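Section 7. Comparing Two Sets of Fingers on the Hand-Held Gripper

By now you should have the Pumitau hand-held gripper charged and paired, and you are probably itching to pick something up. Give yourself a few more minutes first! A fair comparison starts with the fingers open over a bare table, and Ashraf Hamdy, who wrote the first version of this section, would want me to say so twice.

1. Clear a light-colored tabletop. Plain white is lovely for this, and small marks on it won't hurt.

2. Fit the first set of fingers and snug down both screws on each side. Stop when you feel them seat.

Caution: Keep your own fingers out of the gap while the trigger is live. The jaws close faster than you'd think.

3. Open the gripper all the way and hold it over the table, tips pointing away from you. Check in the camera view that both tips show and sit at close to the same height.

4. Start recording, wait 3 seconds, then close and open the gripper 7 times at an easy pace.

5. Swap in the second set and repeat steps 2 through 4.

Note: Scuffed fingers are fine to test (ours get plenty of wear), but write the wear down on your sheet, or you'll be puzzling over it later the way Yuk-lan Chuang and I did in April.

6. Save both recordings in one folder, with the name of the finger set first in each file name.

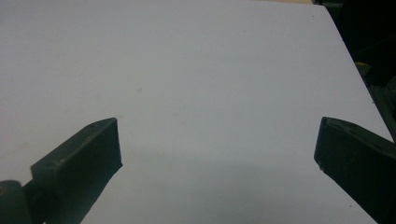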